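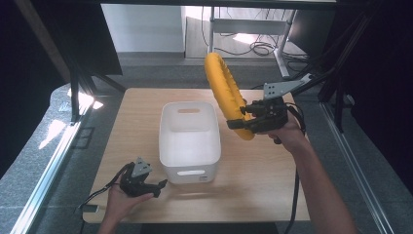
Recipiente de plástico blanco sobre la mesa.

LISTA DE REVISIÓN DE SEGURIDAD
Templo, sacristía, campanario y salones parroquiales
Revisión de octubre, antes del tiempo de Adviento
Rellenada y comentada por Jacqueline Hamel

Queridos todos: os dejo la lista con mis comentarios debajo de cada punto, como el año pasado. Ya sé que me alargo, me lo decís siempre con mucho cariño, pero prefiero que quien coja la carpeta dentro de un año entienda qué encontré y qué quedó a medias. Son 11 apartados. Donde pone «Correcto» podéis seguir leyendo tranquilos; donde pone «Pendiente» os pido un poquito de paciencia y, si está en vuestra mano, ayuda.

1. Accesos y puertas
Puerta principal: abre hacia fuera, las dos hojas. Correcto.
Puerta lateral del claustro: pendiente.
Comentario: La hoja lateral sigue rozando en el suelo cuando llueve, y una persona mayor no la abre sola. La probé con las dos manos y todavía me costó. Mientras no se cepille, que quede abierta y sujeta con el gancho durante todas las misas, también la de las ocho de la mañana, aunque entre frío. La llave de repuesto ya está en el cajón de la sacristía con su etiqueta nueva, ¡por fin!

2. Pasillos y bancos
Pasillo central libre: correcto.
Pasillos laterales, anchura mínima de 90 centímetros: correcto en el del Evangelio, pendiente en el de la Epístola.
Comentario: En el lado de la Epístola el confesionario viejo y el último banco casi se tocan. Propongo retirar ese banco al trastero hasta después de Navidad. Sé que es el banco de varias familias de toda la vida y que lo van a echar de menos, así que os ruego que se avise desde el ambón con delicadeza y con un par de semanas por delante. Los reclinatorios están bien atornillados, salvo el tercero empezando por atrás, que baila.

3. Velas, lampadarios e incensario
Lampadario de la Virgen separado de los manteles: correcto.
Lampadario de San José: pendiente.
Cubo de arena junto al incensario: correcto.
Comentario: El lampadario de San José está otra vez pegado a la cortina. Lo aparté yo misma al pasar, pero vuelve a su sitio de costumbre en cuanto se friega. He puesto una marca de cinta en el suelo; por favor, que las patas queden dentro de la marca. A los monaguillos les he recordado que el carbón se apaga en la arena y se deja allí hasta el día siguiente, y me escucharon con mucha atención (el pequeño hasta tomó notas en la mano).
Para la Vigilia Pascual haremos hoja aparte.

4. Instalación eléctrica
Cuadro general accesible y rotulado: correcto.
Alargadores en el presbiterio: pendiente.
Focos de la nave: correcto.
Comentario: Detrás del altar hay dos alargadores enchufados uno a otro para el micrófono y la estufa. La estufa no puede ir ahí. Altier nos mandó presupuesto para poner una toma nueva y sanear la línea de la sacristía, 2.196 euros en total, y a mí me parece un gasto que no deberíamos dejar para la primavera. Lo he adjuntado a la carpeta para que el consejo económico lo estudie con calma. Hasta entonces, la estufa se queda en el despacho y el celebrante, pobre, con jersey debajo del alba.

5. Extintores y luces de emergencia
Extintor del atrio: correcto.
Extintor de la sacristía: correcto.
Extintor del coro: pendiente.
Luces de emergencia: correcto, con una observación.
Comentario: El del coro tiene la etiqueta ilegible y no he sabido leer la fecha ni con la linterna. He llamado a Flirnside, que lleva el mantenimiento, y han quedado en pasar una mañana que no haya funeral. La luz de emergencia de la escalera enciende, aunque tarda un poco más que las otras; les he pedido que la miren en la misma visita y así no les hacemos venir dos veces.

6. Coro y escalera del coro
Barandilla firme: correcto.
Peldaños: pendiente.
Aforo señalado en la puerta: correcto.
Comentario: Han desaparecido dos tiras antideslizantes de los peldaños de arriba. Los del coro suben cargados con las carpetas y el atril, y yo los veo bajar de espaldas, que me pone el corazón en un puño. Hasta que se repongan las tiras, que suba primero uno sin peso y vaya recibiendo las cosas. La barandilla la forcé bastante y no se mueve nada.

7. Campanario
Acceso cerrado con llave: correcto.
Trampilla: correcto.
Red contra palomas: pendiente.
Comentario: La red tiene un roto en la cara norte y ya hay suciedad en el primer descansillo. Que no lo barra nadie en seco; conviene mojar antes y usar mascarilla. La revisión de las campanas y del yugo la hizo la casa Mac Mathúna y dejó su informe firmado, que está en la carpeta azul detrás de este. Dicen que el badajo de la mayor aguanta, y que volvamos a mirarlo el otoño que viene.

8. Salones parroquiales y aforo
Salón grande, aforo máximo de 99 personas: cartel colocado, correcto.
Salida de emergencia del salón grande: pendiente.
Salón pequeño: correcto.
Comentario: Lo de la salida es lo que más me preocupa de toda la lista, y por eso os pido que lo leáis despacio. En la vigilia de oración por la paz se apilaron sillas delante de la puerta y el salón estaba a rebosar. Fue una noche preciosa, de las que una recuerda – rezamos por las familias que han tenido que dejar su casa, y vinieron también vecinos de la mezquita y de la iglesia evangélica – y justamente por eso quiero que la próxima la celebremos con la salida despejada. Las sillas sobrantes van al cuarto del fondo, aunque haya que dar más paseos. Si pasamos del aforo, se abre la iglesia y nos vamos todos allí.

9. Cocina y comidas compartidas
Llave de paso del gas señalada: correcto.
Manta ignífuga: correcto.
Botiquín: pendiente.
Comentario: En el botiquín faltan vendas y el agua oxigenada está caducada. La cocina estaba limpia como una patena, gracias de corazón a las señoras del ropero, que la usan más que nadie. Solo un ruego: los paños se tienden lejos de los fogones.

10. Catequesis y protección de menores
Puertas de las aulas con cristal: correcto.
Dos adultos por grupo: correcto.
Hoja de recogida de los niños: pendiente.
Comentario: La hoja existe y es muy clara, pero en el grupo de primera comunión había tres recogidas sin firmar. Entiendo las prisas de la salida, con la lluvia y los coches en doble fila, y aun así hay que firmar siempre, aunque venga la abuela de toda la vida. Los teléfonos de las familias los tenemos ahora en Plusura y también impresos en un sobre cerrado, por si un día se va la luz. El sobre está en el despacho, en el armario de los libros de bautismos.

11. Exterior y atrio
Rampa: correcto.
Tejas y canalones: pendiente.
Iluminación del atrio: correcto.
Comentario: Se ve una teja movida encima de la puerta lateral. He acordonado el trocito de acera y he pedido que no se quite la cinta ni siquiera para las bodas, por más que afee las fotos. La rampa está estupenda desde que se le dio la pintura rugosa. Al canalón de la casa rectoral no he podido llegar.

Resumen de lo urgente
Primero, la salida del salón grande y la teja. Después, los alargadores del presbiterio y el extintor del coro. Lo demás puede ir haciéndose antes del primer domingo de Adviento.

Próxima vuelta: cuando haya pasado Flirnside y tengamos noticias del consejo económico. Si alguien quiere acompañarme será muy bienvenido, y al acabar invito yo al café. Las observaciones, por escrito y en la bandeja de la sacristía, que de palabra a la salida de misa se me olvidan la mitad.

Revisado y firmado: Jacqueline Hamel
Visto bueno del párroco: pendiente de firma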